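4.2 What changed on the bench at Ovton
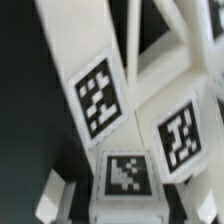 Figure 3. Tagged white structure seen from the wrist camera. Three square markers are fully in view, with part of a fourth at top right.

I want to spend this section on the people more than the arm, though the two are hard to pull apart. When I first came to the Ovton site, the checking bench had 5 staff on it across the day, and their job was to go over each white frame by hand, fit the blocks, and sign the sheet. By September the arm was doing the fitting on most frames, and the same 5 people were still there, doing something quite different with their hours.

A word about the tags, as they come up in nearly every interview. Each marker is a black square with a pattern of white cells inside and a white border, fixed on a flat face of the part. The arm reads them to work out where the part is and which way it's turned. Figure 3 is typical of a view on the move: the picture is soft, the markers sit at a tilt, and the lowest of the three full ones is seen at a steep enough angle to look wider than it is tall. I had assumed that staff would never need to look at views like this (why would they?), but the Hekevum software puts them on a screen by the bench, and people got into the habit of watching it the way you might watch the road from the passenger seat.

That habit turned out to matter a good deal. Over the study period we logged 1489 fitting runs, and in 70 of them the arm stopped and asked for help. The plan, as written by Du Plessis, who supplied the cell, was that a stop would go to the line engineer. In practice the bench staff dealt with it themselves nearly every time. They'd glance at the screen, see which tag was smeared or half out of view, and nudge the frame round a little. One of them told me she could tell a stop was coming "from the way the squares go woolly", and I've stolen the word woolly for my own notes ever since.

I should be fair about what this did to the working day, as not everyone was pleased. The old job had a rhythm to it. You had a frame in your hands, you chatted across the bench, and at the end you had a pile of finished work with your initials on it. With the arm in place there is more standing and more waiting, and then a stop comes and you have to be sharp straight away. Two people said they went home less sore but more tired, and I don't have a neat way of squaring those. A third simply missed the fitting. He had been good at it! He asked to keep a few frames a shift to do by hand, and the shift lead agreed to that before I had even finished writing the request up.

Then there's the question of who owns a mistake. On the paper sheet it was plain enough, with one frame and one set of initials. The Durkura record, which took over from the sheet, has a box for "operator" and a box for "cell", and for the first weeks staff were filling in both, or neither, depending on who was on. Of the stops, 18 had no name against them at all. When I asked about those, the answer was mostly that it didn't feel right to sign for something you had only nudged. We changed the form after that and added a third box, for "helped", and the blanks went away. I think it is the cheapest change we made in the whole project, and it came from a chat by the kettle at half past ten in the morning.

One thing I got wrong at the start was training. We gave everyone a half-day on the arm itself – how to pause it, how to clear the cell, how to start it again – and next to nothing on the tags. Staff worked out the rest between them, mainly by comparing what they saw on the screen with what was in front of them on the bench. By the second month they were moving the lamp over the bench to suit the camera and had their own rule for which way round to load a frame. Neither of these was in the manual. I have put both into the revised version, with the staff's wording left as it was, and section 4.3 looks at how the second shift got on with it.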